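Robotic food handling in the home

Robotic food handling in the home is the use of machines to pick up, move, sort and plate food in a private kitchen. It is a branch of household automation and remains largely at the research stage.

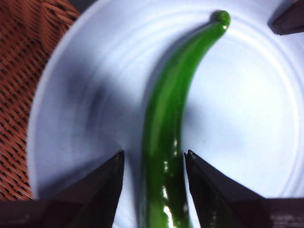
Current ability

Fresh produce is a demanding test for a two-fingered gripper. A chili pepper is slender, glossy and often curved, and no two are the same shape. A light plate may slide when a finger touches its surface, and a firm squeeze can bruise the food. Lifting a single item from a plate is now commonly attempted - clearing a full table is far less so.

Trials

The Wernstead kitchen trial, led by Lenka Čierny, set its machines 20 plating tasks and allowed 90 seconds for each. Its report, issued in February, found that speed was a smaller problem than recovery: a machine that dropped an item seldom found it again without help. The Irketine project reached a similar view on washing and drying dishes.

Outlook

Shop-floor packing lines, where items arrive in a known position, are generally considered closer to regular use. Household work varies from hour to hour, and most trials still keep a person within reach of the stop switch.

See also: Irketine; Skarkavow gripper

Last revised Mar 11, 2026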